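# Pod coffee maker gives me a half cup, then stops

**Ayodele Ogbonna**
posted 9th April

I have a Pallero single-serve machine, the narrow one with the handle on the front of the lid. Bought it secondhand in November and it ran fine until last week. Now it starts normally, pushes out maybe half a cup, makes a clicking sound and quits. The lights go off like it thinks it finished. If I press the button again I get the rest, but it's weak and lukewarm.

Water tank is full. I tried three kinds of pods, same thing with all of them. I have never descaled it and I don't know if the last owner did. Our water is pretty hard. I'm also wondering if the spot matters, as it used to be on the kitchen counter and I moved it to a table in the other room, next to the tissues.
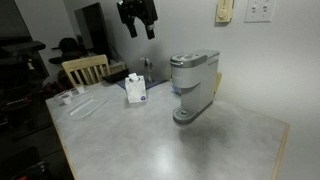

*The coffee maker in its new spot on the grey table.*

The table feels level to me but I haven't put anything on it to check. I'd like to fix this without opening the body if I can. A new one is 195 and I don't want to spend that.

**Abimbola Garba**

Descale it first. Half cups on a machine that has never been descaled, with hard water, is nearly always scale. I had the same trouble with an older Pallero.

1. Take the pod out and empty the drip tray.
2. Mix the descaler with water as the packet says. I use Ollex powder, one sachet to 1000 ml. White vinegar and water half and half will do, but you'll smell it for days.
3. Put a big mug or a jug under the head and run the largest cup size with no pod in.
4. After two cups, turn it off and leave it for 46 minutes. The sheet with mine said 45, my kitchen timer is odd.
5. Run the rest of the tank through, then two full tanks of plain water.

While it's off and unplugged, clean the needle. Lift the lid by the handle and look up under it. Straighten a paper clip and poke it gently into the holes. Watch your fingers, it's sharp. Mine had coffee grounds packed in there.

If it still stops halfway after all that, do the descale a second time before giving up. Mine needed two rounds.

**Effiong**

could be the pump. mine died and i just got an Enby, works fine. over 5 years on the old one so no complaints

**Ayodele Ogbonna**

Did the needle and one round of descaler. There were grounds in it, and white bits came out in the jug. I'm getting most of a cup now, and hotter. Will do the second round this weekend. I left it on the table for now.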